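The Case Against the Made Bed

By Uyên Quách
17 September 2019

A bed with two or three layers on it is a bed somebody is using. I have come to think we should leave it that way for most of the day.

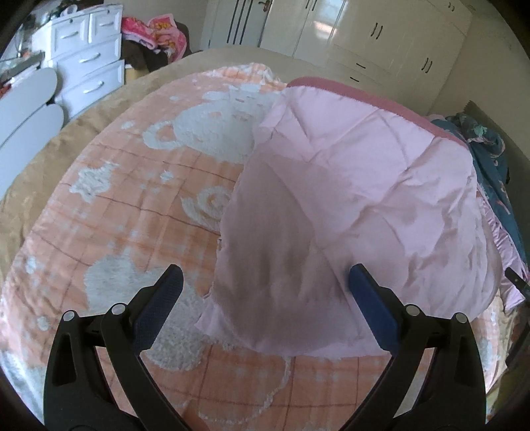 What the rule asks for

I grew up with the rule that a bed is made before breakfast. Everything pulled flat, the good cover on top, pillows lined up against the wall. My mother learned it from her mother and passed it to me, and I kept it for 18 years in my own home without asking what it was for.

The rule has a cost. A tan cover, a fuzzy orange blanket and a pink quilt don't stack into a smooth surface. Fuzzy fabric grips whatever is laid over it. A quilt with a smooth face will still crease, and thick pile underneath will show as a lump. To get the look from the catalogs you have to strip the whole bed down, fold the blanket away in a closet, and put it all back at night. I did this daily. On cold nights in February I sometimes left the blanket in the closet because I was too tired to get it.

That is a bad trade. A warm blanket was sitting on a shelf so that a room no visitor walks into could look neat.

The hotel problem

I blame hotels for part of this. Stores sell us the hotel bed as the normal one: white, tight, a single fat comforter. Last winter I looked at a set from Stustwood that cost $539 and included a cover, two shams and a decorative throw. The care card said the throw was not meant for regular washing. I don't know what to do with a blanket that can't be washed. I bought a plain cotton quilt from Dokudano for $79 instead, and it has gone through the machine more times than I can say.

Hotels make beds flat for a good reason. A new guest arrives each day and wants proof that the last one is gone. At home the last guest was you.

Patterns that don't match

The other complaint I hear is about matching. Plaid with raised white shapes, under plain pink, over tan — people will tell you this is a mistake. My cousin Châu told me so. She has a bedroom in two shades of gray, and it is a handsome room. She also spends a good part of every visit to my place under my fuzzy blanket.

Blankets come into a house one at a time. Some are gifts, some are bought in a hurry in the first cold week, and some were picked by a child who liked the stars on them. A family that keeps its blankets until they wear out will have a bed that doesn't match, and I would call that good housekeeping. Replacing a sound blanket over its color is waste, even when the new one is on sale.

What I do now

I still do something in the morning. I fold the top layers back toward the foot so the sheet gets some air, and I leave them there while I eat and get dressed. Later I pull the blanket up over the cover and drop the quilt on one side, whichever side it lands on. If a corner is turned over, it stays turned over. At night everything I need is within reach.

I wash the quilt often and the fuzzy blanket less often. Pile goes flat and stiff in a hot dryer, so it hangs over the shower rail overnight. The bottom cover gets shaken out of the window when I remember.

Rillalora, the shop near me that repairs and relines quilts, has a sign over the counter asking customers not to store them folded along the same lines for years, as the fabric weakens there. Mine are never folded long enough for that now.

Some people feel calmer in a room with a smooth bed, and they should have one. If ten minutes of tugging at corners makes the rest of your day go better, keep tugging. My argument is with the idea that the rest of us have skipped a duty. The blankets are clean. They are on the bed, where they belong, and I'll be back under them at ten.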